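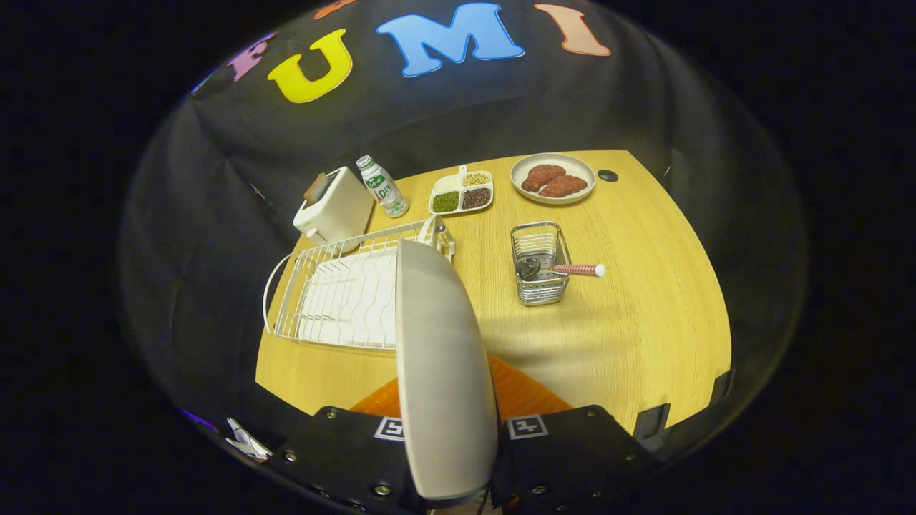 Le pain au levain en boulangerie de village
Notes pour l'exposé, Cernier, 31 décembre 2021

Durée prévue : 34 minutes, questions comprises. Couper la partie sur les farines si on commence en retard.

Ouverture
Remercier la salle. Dire d'où je parle : un fournil, deux pétrins, une clientèle qui vient surtout le matin. Je ne suis pas meunier et je ne parlerai pas de nutrition.
Demander qui fait son pain à la maison. Adapter la suite selon les mains levées.

Le levain
Farine et eau, rien d'autre. Le nôtre est tenu ferme, rafraîchi le soir. En mars nous avons essayé un levain liquide pendant un mois entier. Plus facile à peser, mais goût plus plat sur le pain bis, et deux clientes l'ont remarqué avant nous. Retour au ferme.
Insister sur la température du local. Chez nous le fournil descend la nuit, on compense avec l'eau de coulage. Ne pas donner de recette de compensation, chaque local est différent.
Si on demande pour le levain oublié au frigo : deux ou trois rafraîchis suffisent en général. S'il est rose ou orange, jeter.

Les farines
Nous travaillons avec le moulin Nodard. Livraison par sacs, stock court. Expliquer pourquoi un nouveau lot demande toujours une fournée d'essai : absorption différente, pâte qui relâche.
Passer vite sur les types de farine, les gens ont la feuille.
Le seigle : 16 % dans le pain de ménage. Au-delà, la mie devient trop serrée pour les tartines, c'est un choix de maison.

Pétrissage et pointage
Pétrissage lent, un rabat à mi-parcours. Montrer le geste avec le torchon plié, cela marche mieux que le schéma.
Pointage : regarder la pâte, toucher, ne pas se fier à l'horloge. Raconter la fournée de Noël sortie trop tôt. Rester bref, l'histoire est longue.

Cuisson
Four bien chaud, buée au départ, porte entrouverte à la fin. Parler de la croûte foncée. Beaucoup de clients la refusent au début et la demandent ensuite. Nous sortons une partie de la fournée plus claire pour ceux qui y tiennent.
Pause ici. Faire passer les tranches.

Conservation et pain rassis
Un pain au levain d'un kilo se garde quatre à cinq jours dans un linge. Pas de frigo. Le troisième jour il se grille très bien, et c'est là que l'acidité ressort le mieux. Tranches pas trop fines, sinon elles sèchent.
Invendus : chapelure, puis soupe pour la cantine. L'année passée, plus de 4000 tranches sont parties en sachets à prix réduit.

Prix
La question viendra. Répondre simplement : temps de travail, farine, électricité, dans cet ordre. Ne pas comparer avec la grande surface.

Fin
Il reste 60 petits pots de levain à l'entrée, un par ménage. Rappeler de ne pas visser le couvercle à fond.
Rendre la clé de la salle et reprendre la rallonge.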